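# Before you buy a folding arm for the laundry room

I've been putting money aside for a robot arm since May, and I've made enough mistakes with the planning that I figured I'd write them down for anybody else who runs a small wash-and-fold (or just has a very, very big family). Mine is 16 feet of counter behind a tailor's shop, so nothing fancy!

First tip, and the one I wish I'd started with: price the whole job, then look at the arm. The Vorance quote I got was $2,686 and I was thrilled for a whole afternoon. Then I read page 2. The gripper was another $897, and that didn't include spare finger tips, a stand, or the bracket that joins the gripper to the arm. I keep a sheet on the fridge now with a line for each of those, plus power, shipping and a cover for when we mop. If a seller leaves one of my lines blank, I write back and ask before I let myself get excited.

Second, take your own laundry to the demo. Sellers love a crisp cotton napkin -- of course they do, it practically folds itself. Bring the stuff that gives you trouble. For me that's terry, kids' towels especially, because once they're folded up they make a thick, springy stack and the gripper has to open wide enough to get around it. Measure your fattest folded towel with a ruler and write the number on your sheet next to the jaw opening from the spec page. I skipped this with the Ollov people and wasted a trip.
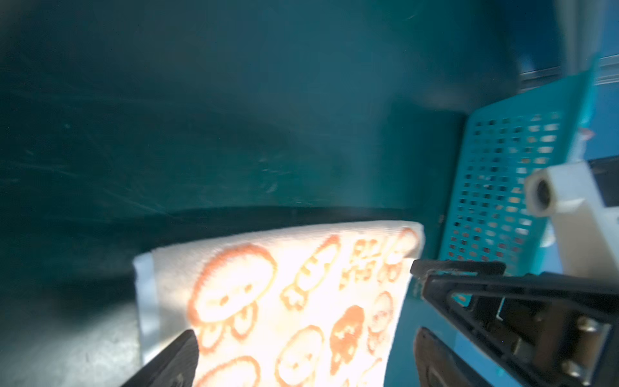 Mairéad Corrigan wrote in to say that I should be budgeting for finger tips the way I budget for dryer sheets, as something that gets used up. She puts a fresh pair on her Brannigan gripper whenever terry starts sliding, and she orders them before she needs them, having once lost a busy week to a back order. She also thinks I'm wrong to buy the gripper and arm from different places, and says one phone number to call is worth paying extra for.

I'm with her on the finger tips and they've got their own line on the sheet now. On the phone number I'm still going back and forth. The Pirnex gripper opens wider than the Vorance one, and I like it better, but neither company would tell me in writing that it'll bolt on without an adapter. So that's my third tip, I guess: get the fit in writing. An email is fine. "Should work" is a no in my book.

A few smaller things from my notes:

- Look at the screws. If you need a special driver to change a finger tip, put the driver in the budget too, and buy a second one for when the first walks off.
- Tape the arm's reach out on the floor with painter's tape and leave it there for a few days. I kept backing a cart straight into mine, which told me plenty about where the stand can't go.
- Decide where your baskets will live and keep them there. Every time you move one, somebody has to show the arm the new spot.
- Ask what the training costs after the first visit. Zarmeena Janjua talked me into asking, and the answer was a lot more than I'd have guessed.
- Hold some money back. I'm keeping the price of one more gripper in the account and I'm not touching it, no matter how nice the stand looks in the catalog.

I haven't ordered yet. The Vorance price is good through the end of the month, and I'm waiting on one more email about the adapter.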